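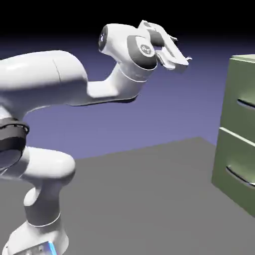 Le vert est de retour, cachez vos meubles

Imprimer | Envoyer par e-mail

Tous les huit ans à peu près, quelqu'un décide que les meubles de rangement doivent être verts. La dernière fois, c'était un vert amande qui donnait aux cuisines un air de salle d'attente. Cette année, chez Ziddale comme chez Losell, on a sorti le nuancier du côté des sapins, des bouteilles et des bancs publics. Les armoires blanches, elles, sont priées de patienter dans le couloir.

Plusieurs d'entre vous nous ont écrit en avril pour savoir s'il fallait repeindre, racheter ou attendre que ça passe. Les trois se défendent. Attendre est de loin la solution la moins chère et c'est celle que la rédaction pratique avec constance depuis des années, notamment pour la peinture du local.

Si vous tenez à repeindre, le vert est une couleur rancunière. Il vire au jaune sous une ampoule chaude, au gris devant une fenêtre au nord, et il a sur l'étiquette du pot un nom poétique qui n'engage personne. Achetez un échantillon, passez-en deux couches sur un carton, et promenez le carton dans la pièce pendant une semaine. Vos proches se moqueront. Ils se moqueront davantage devant une armoire couleur petit pois en conserve.

Pour la préparation, rien de neuf : on démonte les poignées, on dégraisse, on ponce léger, on dépoussière, on met une sous-couche adaptée au support. C'est long et ingrat, et l'on connaît des gens qui sautent l'étape du dégraissage. Leurs portes pèlent au bout d'un hiver, surtout autour des poignées, et ils accusent la marque. Laissez sécher à plat si vous le pouvez. Rangez les vis dans un bocal, et notez sur le bocal ce qu'elles tenaient. Vous croyez que vous vous en souviendrez, non.

Racheter est plus rapide et fait plus mal. L'armoire basse Plilow existe désormais en vert, à 300 euros, livrée en pièces avec une notice de 26 pages dont on soupçonne qu'elle a été traduite à partir d'une autre notice, pour un autre meuble. Chez McIver, le même format arrive monté, mais le livreur s'arrête au pied de l'immeuble et vous souhaite bon courage. Mesurez la cage d'escalier avant de commander. Mesurez aussi le tournant du palier, qui est toujours plus étroit que dans le souvenir qu'on en garde.

Reste la question de savoir où poser la chose. Un meuble vert foncé mange la lumière, et dans une petite pièce il finit par avoir l'air d'attendre quelqu'un. Contre un mur clair, avec un peu de vide autour, il se tient mieux. Évitez de l'assortir aux rideaux, à moins de viser l'ambiance club de bridge.

Dans le prochain numéro, nous parlerons des poignées. Le laiton revient aussi, semble-t-il, et celles que vous avez jetées au dernier déménagement auraient fait parfaitement l'affaire.

Imprimer | Envoyer par e-mail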